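Wall Baskets and Trays Move In at Walell's Sorting Room

Last updated 14th September
Reading time: 4 min
Search Search this site Go

The sorting room at Walell, the secondhand office goods shop on the lower end of Premelitz, reopens to the public this week with new wall storage, a trays-only rule for small electronics and a price list that fits on one sheet.

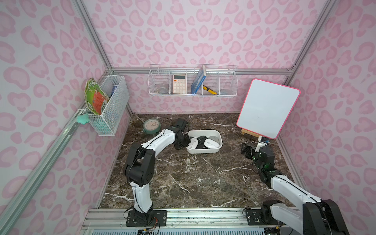

The shop takes in desk goods from closed offices and private homes, checks them, and sells them on at low prices to students, home workers and small businesses. Until this summer the small items were kept in deep cardboard boxes under the counter. Customers had to ask for a box, have it lifted out and dig through it while other people waited behind them.

Shirley Bergeron, who manages the shop, said the boxes had stopped working well before she decided to get rid of them.

"You would have a stapler on top and a calculator with a cracked display at the bottom, and the stapler cracked it," Bergeron said. "We were throwing out things that had come to us in good shape."

Under the new system, items are split between the wall and flat surfaces. White wire baskets go on the walls for things that can stand or lean, such as calculators, books, cups and cutting tools. Flat trays hold things that slide around or have cords to tangle. Computer mice were the first items to get a tray of their own, and Bergeron said they will stay that way, with wired and wireless models mixed together and a tag on each one.

Clocks stay out on the open surface. The shop had tried keeping alarm clocks in the baskets and found that people could not read the faces, and that the clocks with short bases tipped over when someone reached past them. Small whiteboards are displayed on easels for the same reason. A customer can see the size of the writing surface and the color of the border without picking anything up.

The baskets were supplied by Wadwood, a shop fittings dealer two streets away, which had them left over from a stationery store that closed in December. Wadwood sold the baskets and their brackets to Walell for $400. The trays were already in the building.

Damian Zürcher of Wadwood fitted the first set himself. He said the longer type of basket with built-in dividers was the better buy for a shop like Walell.

"If you give people one big basket, it becomes a box again in a week," Zürcher said. "The dividers do most of the work. You put a book in one and the book stays there."

He recommended leaving the small mesh baskets for light goods and for whatever does not belong anywhere else. Bergeron said that is how they are being used, though she would like staff to keep their snacks out of them.

Utility knives and scissors have been a sticking point. The shop receives a steady number of knives, mostly from packing rooms, and some customers asked whether they should be in reach of children. Walell will keep knives on the wall during the sorting hours in the morning, when the public is not admitted, and will move them behind the counter before the doors open. Blades will be removed and sold separately to adults only. Anyone who wants to look at a knife can ask at the register.

The rest of the small goods will be open for browsing. Staff ask that customers put things back in the basket or tray they came from, and that bags be left on the hooks by the entrance on busy days.

Prices for small goods have been simplified. Computer mice, calculators and alarm clocks that have passed a check are $4 each, with or without batteries. Books are priced by hand inside the front cover. Cups and glasses go into a mixed bin price, which changes with how many the shop has. Whiteboards are priced by size. Items sold as untested are marked with a strip of masking tape and cannot be returned.

Testing is the slowest part of the job. A calculator takes a minute. A mouse has to be plugged in or paired, moved across a surface and clicked on both sides, and the wheel has to be turned. Clocks are left running overnight, with the alarm set, and are checked in the morning against the clock above the office door. Bergeron said clocks fail more often than people expect, and that the usual trouble is an old battery that has leaked into the compartment. Those can often be cleaned with vinegar and a cotton swab.

"Please take the batteries out before you bring us anything," she said. "That one step would save us an hour a day."

Walell expects to handle 300 small items a month with the new arrangement. Bergeron said the old boxes had made it hard to say how many were coming in, so there is no good figure to compare it with. A simple tally will be kept from this week on a sheet by the back door.

Donations are accepted at the side entrance on weekday mornings. The shop can take calculators, mice, keyboards, desk lamps, clocks, clean cups and glasses, books in readable condition, whiteboards, rulers, staplers and hole punches. It cannot take printers, ink cartridges, loose blades, opened food or any screen larger than a laptop's. Large donations, meaning more than 40 items at once, should be arranged by phone so that there is somewhere to put them.

Offices that are clearing out are asked to sort their goods before delivery if they can. Zürcher, who also clears premises as part of his business, suggested that people put the mice in one bag and the keyboards in another, and wrap glass in newspaper. Cords should be folded loosely and held with a rubber band. Wrapping a cord tightly around a mouse tends to break the wire where it enters the body.

The Oda reading group, which meets upstairs from the shop, will have first pick of donated books for its lending shelf, as it has in past years. Whatever the group does not take will come down to the wall baskets. Readers looking for a particular title can leave a note at the register, and staff will hold the book for a week if it turns up.

One part of the plan has been put off. Bergeron had wanted a second long basket for pens, tape and sticky notes, placed lower down where children could reach it. The brackets that came with it turned out to be the wrong size, and Wadwood is looking for replacements. Until they arrive, pens and tape will be sold from the counter in bundles.

The sorting room opens to customers at noon on weekdays. It is closed on weekends, although the front of the shop stays open on Saturdays until three. There is a step at the street entrance, and a ramp can be set down on request. Payment is by cash or card, and the shop asks that people bring their own bag or box for glass items.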